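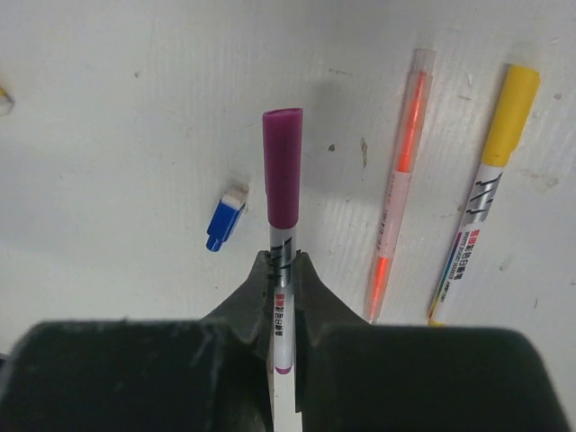
Pilar Yáñez wrote under my December post that cheap stationery bundles are all the same stuff with different labels on, and that anyone who pays for a review of one in time, never mind money, has too much of both. She may be right about the second part. On the first I was curious enough to spend some weeks with the Covero desk bundle, bought with my own money from Shakya, and I can report that the parts of it differ from each other a good deal more than the bundle differs from its rivals.

## Covero desk bundle: marker, highlighter, eraser

The listing has 748 ratings and nearly all of them are glowing. I read a couple of pages and found that most were written the day the parcel came. "Lovely colours, arrived quickly." Fine, but a pen arriving quickly tells me nothing about the pen. What I want from a whiteboard marker is that it writes when I pick it up after a fortnight and comes off when I've finished with it, and you can't know either on the day.

### The whiteboard marker

Mine is the magenta one. White barrel, magenta cap, black diagonal stripes below the cap and a column of Chinese characters in red and black running down it. I can't read them, and the listing doesn't translate them, so if there are instructions about storing it flat I've missed them.

It writes well. I was ready to be rude about it and I can't be, at least for the first month. The line is even and there's no squeak on a glass board, though there's some on the old painted one in the hall. The colour is the trouble. Magenta on white looks cheerful up close and goes weak from the back of a room. Qistina Nugroho borrowed it for a timetable and had to go over the whole thing in black, which rather defeats the object.

Wiping off:

- Same day, dry cloth: comes away clean.
- After a week: comes away with a pink haze that needs a second go.
- After 41 days, on the painted board: still there. Spirit cleaner shifted the words and left a ghost of them.

To be fair to Covero, that last board has ghosts of everyone's handwriting on it. I wouldn't leave anything up for more than a week, though, and the claim on the listing that it "wipes away like new, every time" is one I don't accept.

The cap is stiff. I like a stiff cap, but Nadhirah Mandagi, who has smaller hands than mine, gave up and used her teeth. It fits the other end of the barrel only loosely.

### The orange highlighter

I'd keep this one. The body is see-through, so the orange reservoir is on show all the way along and you get a fair warning when it's fading – most highlighters die halfway along a sentence. The cap is clear as well, which I disliked on principle (I lose clear things) and have since stopped minding. There's a pale pink label round the middle, printed so small that I have to take my glasses off to make any sense of it.

Covero says it will draw a line 900 metres long. I've no intention of checking, and I doubt they did either. What I did check was bleed. On ordinary printer paper it was clean on the back. On the 60 gsm pad I use for lists it showed through badly enough that the other side was no use. Over gel ink it smears unless you wait, and the packet says "smear-free", so that's a second claim I'd cross out.

The orange is strong. If you highlight as much as I do, the page starts to look like a traffic cone. Sombat Wannasri swears by orange for anything with a deadline and thinks I'm being fussy.

### The eraser

Small, white rubber in a blue plastic holder with a little blue knob at the end. I expected the holder to be a gimmick and it mostly is. It keeps your fingers off the rubber, and I'll admit the rubber has stayed cleaner than the bare block I normally use. It's fine on HB pencil. On anything softer it pushes the grey about before it picks it up, and on coloured pencil it's hopeless.

It is for pencil. I mention this for the reader who asked whether it would do for the whiteboard, seeing as the two are sold together. It won't, and you'll have a pink eraser.

### A word about the table

All of this got tried on the white Jernberg desk top, and several people have asked whether marker comes off that. Fresh marks did, with a damp cloth. The grey scuffs and dark specks on mine are another matter and I've stopped scrubbing at them. I couldn't tell you which came from pencils and which from chair arms. If you want a desk that still looks white after a winter of use, I'd be wary of white.

### Is it worth it?

As a bundle, no, or only just. You're paying a bit less than the parts would cost apart, and in return you get an eraser you may not need and a marker in a colour picked for the product photo. Shakya sells the highlighter singly, and that's how I'd buy it. The Dotville set I looked at last year had a plain black marker and a duller highlighter, and of the two I'd still take Dotville for teaching.

| Item | Would I buy it again? |
|---|---|
| Whiteboard marker | In black, perhaps |
| Highlighter | Yes |
| Eraser | No |

Anjani Yusof wants to know whether the marker can be refilled. I found nothing on the listing about it and the end plug wouldn't budge for me, so I've written to Covero to ask. No answer yet. I'll add it here if one comes.

*Last edited January 17, 2025: corrected the note on paper weight.*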